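Stone, Board, Tray: Setting Up a Small Citrus Station

Section: Kitchens and Surfaces

Citrus is hard on a kitchen. The juice is acidic, the peel oil is sticky, and a cut half will roll off a level counter if it lands the wrong way. Most home cooks deal with this by wiping up afterward. Sunee Hemmin, who planned the prep counters at the Camley cooking school in Kusville, prefers to settle the layout first and clean less later.

Her arrangement uses three pieces: a board for cutting, a tray for whole fruit and a plate for whatever is going to be served. The board sits to the left and toward the front. The tray goes behind it, close to the back of the counter, where sleeves do not reach it.
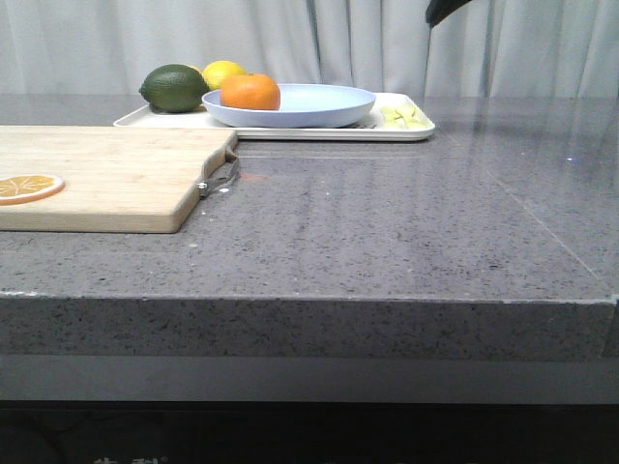

The board at the left of the counter, with a cut orange slice on it and the white tray behind.

The surface

The counter is gray and speckled, with a polished top and a thick squared edge. A speckled finish hides crumbs well, for better or worse. Hemmin checks it by hand before each class, running a flat palm from the back to the front, and she looks along the surface at a low angle for smears. A polished top in a mid gray shows streaks under side light even when it is clean enough to work on. Two passes with a damp cloth and one with a dry one will take care of most of them.

Acid is the main concern with any stone or stone-like top. Marble and limestone etch on contact with lemon juice. Granite and quartz composites are far more tolerant, but granite is porous to some degree and relies on its sealer. The school keeps a maintenance sheet for each counter, and the sheet for this one, number 1019, calls for a water-drop test every December. A drop is left in place for 20 minutes and then wiped off. If the area under it has darkened, a granite top is due for resealing.

Seams deserve separate attention. Where two slabs meet, the joint is filled with a tinted resin or epoxy, and a sound joint sits flush with the stone on either side. A fingernail drawn across it should not catch. Juice left standing on a poor joint can stain the filler, and a stained filler is much easier to see than the seam was when it was new. Hemmin keeps the cutting board well clear of it.
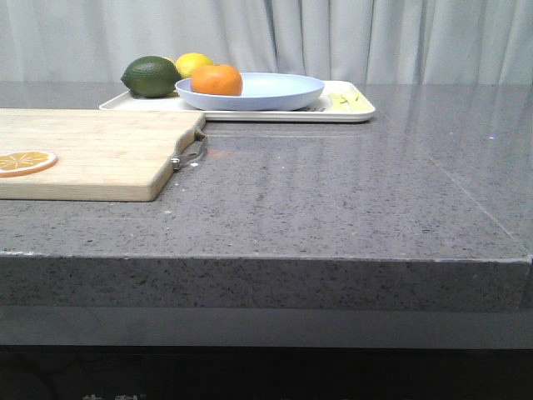

Edges are the other weak point. A squared profile gives the counter a heavier look and a little more usable depth than a rounded one, but the upper corner takes every knock from a pan or a drawer. Small chips can be filled with a color-matched resin kit. Larger ones are a job for the fabricator. When a counter is being specified from scratch, a narrow bevel on the top corner reduces the problem and barely changes the look.

The board

Light wood is the usual choice for fruit. It is easy on the knife, and stains show early enough to be treated. Rounded corners are worth having on a board that is washed several times a day, as sharp corners tend to bruise and split. A hanging loop at one end allows the board to dry on a hook with air on both faces — drying flat on the counter traps moisture underneath and leads to warping.

For daily care, wash both sides in warm water with a little soap, rinse, and stand the board up. Oil it with food-grade mineral oil once a month. Orange and lemon leave little odor, but a board that is also used for garlic should not be used for citrus. Camley buys its boards from Finura and marks the underside of each one with its purpose.

The tray and the plate

A tray with a raised rim keeps round fruit from traveling. The rim does not need to be high. It only has to stop a slow roll, and a low one is easier to reach over and quicker to dry. White is practical for judging ripeness and for spotting soft patches, which show poorly against gray stone. Limes and lemons can share a tray, provided they are used within the week. For longer storage both belong in the refrigerator, in a closed bag, at the back of the crisper.

The plate is there for color as much as for use. Orange against a cool blue or lavender reads clearly from across a room, and Hemmin sets one tangerine on the plate when the counter is being shown to a new group. The wide-rimmed shape comes from the Phromma range, item 2861. Its shallow center suits whole fruit and peeled segments, but it is a poor choice for anything in syrup.

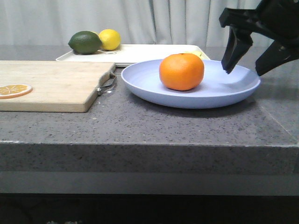 Order of work

Whole fruit is washed first, at the sink, and dried before it goes on the tray. Only the piece being cut is moved to the board. Slices go straight to the plate, and ends and seeds go into a bowl that is brought out for the purpose and removed when full. In a class of 12, Hemmin has each student wipe the board between a lime and an orange, as lime oil is strong enough to carry over.

Thursday is the deep-clean day at Camley. The tray and plate are washed by hand, the board is oiled if its month is up, and the counter is cleaned with a pH-neutral product along its full width, including the underside of the front edge, where drips collect and dry.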